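Callard library starts lending dishes, and I already have a tote full of bowls

2025-12-05

I went down to the Callard library yesterday to return a cookbook and came home with dinner plates. Seventeen of them, plus bowls, and a pitcher I didn't need but couldn't leave behind. The library's new dish shelf opened this week in the old magazine room, and if you've ever fed a crowd off paper plates that fold in half under the potatoes, you'll want to hear about it.

It works pretty much like checking out a book. You bring your library card, pick what you want, and somebody at the desk writes it on a slip. You get it for 10 days over the holidays (seven the rest of the year). There's no fee. If something breaks, you tell them, and you're asked to put a couple of dollars in the jar by the printer, or bring in a plate from your own cupboard to replace it. It doesn't have to match. Nothing in there matches!

The collection stands at 1045 pieces, which I know because Debora Morelli, who runs the front desk and has been washing all of it in the staff kitchen, had just finished the list when I walked in. She looked tired. She started asking for donations in November with one small sign by the book drop, expecting a few boxes.

"I figured we'd get somebody's wedding china and a lot of mugs," she told me. "We did get a lot of mugs."

How many mugs? 171, and they've politely asked that you stop bringing them. What they're short on is serving spoons, big platters, and anything that can go in the oven. Gravy boats too. There were two on the shelf when I got there and both were spoken for by the time I left, one of them by me, so sorry about that.

The idea came from Mwajuma Mabula over on Vachon Street, who moved here from a town that had something similar in its rec center. She'd been hosting a big family meal every year and buying plates each time, then giving them away because she had no room to keep them. She brought it up at the library's open meeting last spring and then kept bringing it up until they gave her a room.

"People have the dishes," she said. "They're in the basement. They feel bad about them."

I do feel bad about mine, so I dug out a box of my aunt's salad plates this morning and I'm taking them over on Saturday's errand run, or whenever I get the car back.

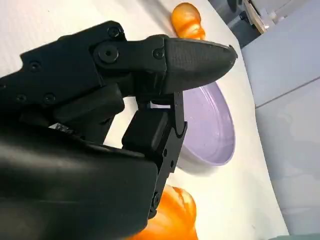 A few practical things, since three of you have already texted me. You can borrow up to 100 pieces at once, so yes, that covers a decent-sized party. Bring your own boxes or bags, and bring towels to wrap things in, because they ran out of newspaper the first afternoon. Wash everything before you return it. Debora will run it through again anyway, but she'd like a head start. Please don't leave dishes in the book drop. Somebody already tried it with a casserole lid.

The magazine room is open the same hours as the rest of the library except that the dish shelf closes an hour early, so they have time to put things away. Parking is easier on the Itico Avenue side right now while the front walk is being fixed. The magazines have moved upstairs next to the tax forms, for those of you who were wondering, and the comfortable green chair went with them.

They're hoping to add tablecloths in the spring if they can work out who does the ironing. I'm not raising my hand for that one.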